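Business | Retail and Textiles

Skikik moves table linen line to heavier cotton, changes width

December 10, 2022

Skikik, the household textile maker, will replace its standard table cloth fabric with a heavier cotton weave and drop one of its current widths. The change applies to the plain-dyed range sold under the Lencho name. Printed cloths and napkins are not affected.

The new fabric is woven to the same thread count as the old one but uses a thicker yarn in both directions. According to Gemechu Gebretsadik, product manager for table linen, the present fabric passed the company's wash tests but lost shape along the hem after repeated tumble drying. Returns for uneven edges were the most common complaint in the plain-dyed range last year.

Green, gray and natural will be the first colors available in the new weave. Remaining colors follow in April, when the dye house completes its changeover.
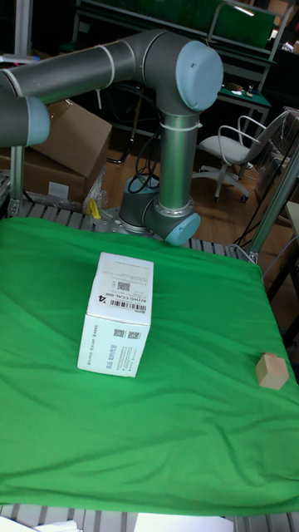 Sizes and shrinkage

The range will be sold in 3 lengths and a single width of 67 inches. The narrower 45-inch width is discontinued. Stores may sell what they hold, but the warehouse will not restock it.

Stated shrinkage is 2 percent after the first wash, measured on the length. Cloths are cut oversize to allow for this, so a new cloth will measure slightly longer than the label until it has been laundered. The company advises against trimming or rehemming before the first wash.

Hems are now double-folded and lockstitched on all four sides. The earlier cloths had selvage on the long sides and a hem on the short sides only, and the two kinds of edge shrank at different rates. Corners are mitered on the two longer lengths and square on the shortest.

Care instructions change as well. The maximum wash temperature is unchanged, but the label now calls for line drying or low tumble heat, with ironing while damp.
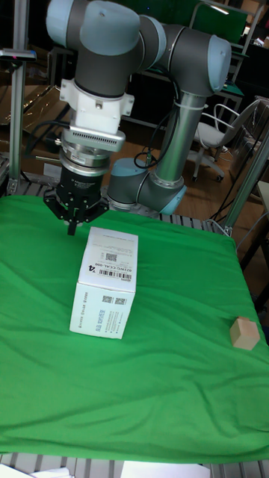 The finishing treatment has also been revised. The old cloths were supplied with a starch-based finish that kept them flat in the package and washed out on first use. The new ones ship without it and will show fold lines and creases when opened. Bethel Ambaye, a buyer at the home goods chain Rondell, said the chain would carry the range but had asked for a note on the package about creasing.

Wholesale prices rise with the next order period. Skikik did not give a retail figure. Existing orders will be filled with the old fabric unless the customer asks for a substitution in writing, and the two fabrics will not be mixed within a carton.

Related items
Jurel closes second dye line
Rondell revises supplier return terms
Cotton yarn: delivery times by grade
New labeling rules for household linen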